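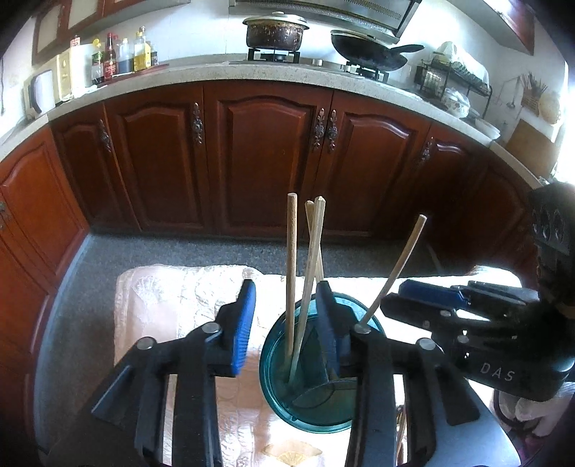 Hand-held grippers and a cup of chopsticks in a kitchen used for task recording.

Stekier to bring Vida cutlery sorting to its Drumosetti kitchens, with staff recording the work

DRUMOSETTI, 20/03/2023 — Stekier, which manages 71 serviced apartments and the shared dining rooms attached to them, will begin using the Vida sorting system in its Drumosetti kitchens in July. The system is supplied by Sitetti and will take over the sorting of cutlery and small tableware after meals.

Stekier employs 293 people. No jobs will be cut as part of the change, and contracted hours stay the same. Kitchen staff who now spend the last part of each shift sorting will move to food preparation, stock checks and apartment visits. The late sorting shift, which has been hard to fill, will end once Vida is running in all six dining rooms.

"People told us they wanted fewer late finishes," said Nadine Rizk, operations manager at Stekier. "The sorting is the part of the day that keeps them here, so we started with that."

Before the system is installed, 32 employees are being trained to record the work with hand-held grippers. They carry out ordinary jobs at a kitchen table, such as putting chopsticks in a cup or picking up a spoon, and the recordings are used to teach Vida how the items are handled. Recording is done in paid working time and is open to any member of the kitchen team who asks to take part.
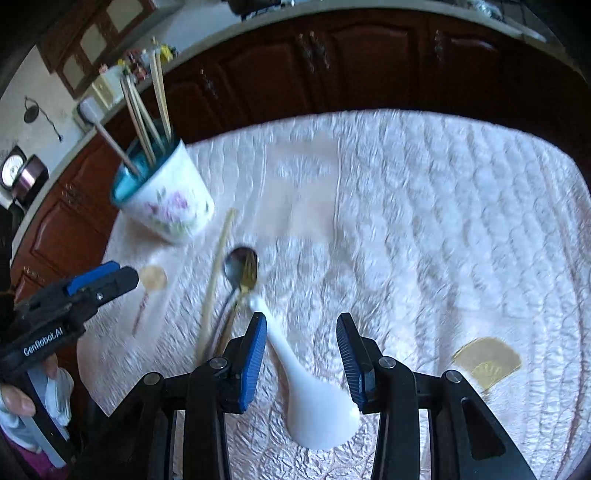
Small items take the most practice. A soup spoon has to be held differently from a chopstick, and metal spoons often end up one on top of the other. Staff are asked to work at a normal pace and to repeat a task if they are not happy with it.

"The kitchen teams know which pieces get mixed up and which ones slide," said Tarek Aoun, who leads training at Sitetti. "We need that in the recordings, including the awkward bits."

Employees who complete the training will be paid at a higher hourly rate on days when they record. After July, each dining room will have a named person on every shift who can stop the machine, clear it and decide whether an item goes back to be washed. Chipped or damaged pieces will still be checked by hand.

Stekier will hold staff meetings at each site before the system goes in. Rosters for the first month will be posted in advance — employees can ask for changes through their shift lead in the usual way.

About Stekier
Stekier manages serviced apartments and dining rooms for long-stay guests in Drumosetti.

About Sitetti
Sitetti develops the Vida sorting system for commercial and shared kitchens.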